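Waistband on black trousers keeps rolling over, and what is the coloured trim inside for?

Posted in September, 13 replies hidden, 5 shares
By kernby_road

I have a pair of black trousers I wear for work and the waistband will not stay flat. After a wash it folds over on itself, and by lunchtime it has rolled down at the front as well. The black outside of the band is plain. Inside there is a dark navy lining with lines of cord or piping sewn along it, orange, white and orange. The lining has gone puckered and I wonder if that is what is pulling the band over.

I have laid them out on the bed so you can see the lining next to the outside. The buttonhole is stitched and I can't find any loose threads on it.

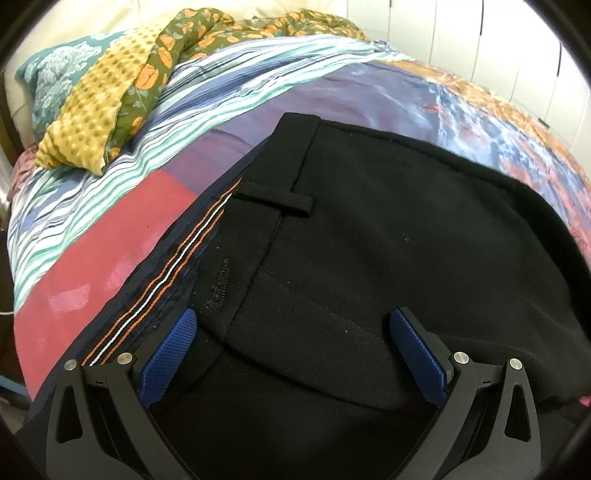 What I would like to know

Is the trim there to do a job, or is it only decoration? If I unpicked it, would the lining lie flat again? And is there a way to press a waistband like this without leaving shiny marks on the black cloth? I did that to my last pair and they were only fit for gardening afterwards.

I have a steam iron, a small ironing board and a basic sewing machine. I can do hems and buttons but I have never taken a waistband apart. The label has been cut out, so I don't know what the fabric is. It feels like a polyester mix to me. They were bought second-hand from the Dradarmont market and I paid very little, but they fit well and I would like to keep them going.

Ngan-ling Tsai

Please don't unpick the trim yet. On some trousers the raised lines inside the band help to grip a tucked-in shirt, and on others they are just there to look smart. You can't always tell which by looking. Either way they are often caught into the same stitching that holds the lining, and if you pull them out you may find you have a lining to sew back on too.

Puckering in that place usually means the lining has shrunk a bit more than the outer cloth. A hot wash or a tumble dryer will do it. The inside gets shorter, the outside stays the same length, and the band curls inwards. You can often get most of it back with steam.

This is what I do with mine:

Turn the trousers so the lining faces up and undo the button. Lay the band on the board by itself with the legs hanging off the far side.

Put a damp cotton cloth over the lining. An old pillowcase is fine, or a tea towel without a raised pattern.

Set the iron to medium. Press down, hold it for 5 seconds, lift, and move along. Don't slide it, or you will push the puckers into creases.

Pull the lining gently along its length while it is warm, then leave it until it is quite cold. I put a couple of heavy books on it.

Do the same from the outside, again with the cloth in between. The shine you had before comes from a bare iron on dark fabric. Go lightly over the buttonhole and the belt loops, because the layers are thicker there and they mark first.

If it still rolls after 2 goes, the stiffening inside the band has probably gone soft. You would have to open the lower edge of the lining and put in a new strip. It is an evening's work by hand and I wouldn't do it on the machine the first time.

Also check the fit when you sit down. A band that is slightly tight will roll whatever you do to it.

jilmont_mender

Agree with the above. I would only add that you should test the iron on the inside of a hem before you go near the front, as you don't know the fabric. If it sticks at all, turn it down.

For washing, do them inside out at 30 with the button fastened, and hang them up by the hems so the weight pulls the band straight. Mine haven't seen the dryer in years. And run a lint roller over them before you press, or you will iron the bits of fluff in.

If you do have to replace the stiffening, buy waistband interfacing and not the soft iron-on sort they sell for collars. I used the collar sort once and it had creased up by the second wash.

patch400

just wear a belt, it has loops

kernby_road

Thanks all. I had been putting them in the dryer every week, so I will stop that. I'm going to try the damp cloth first and leave the trim where it is. I do wear a belt but the band rolls over the top of it.

Contact us | Terms of use | Copyright Kernby Household Help | Back to top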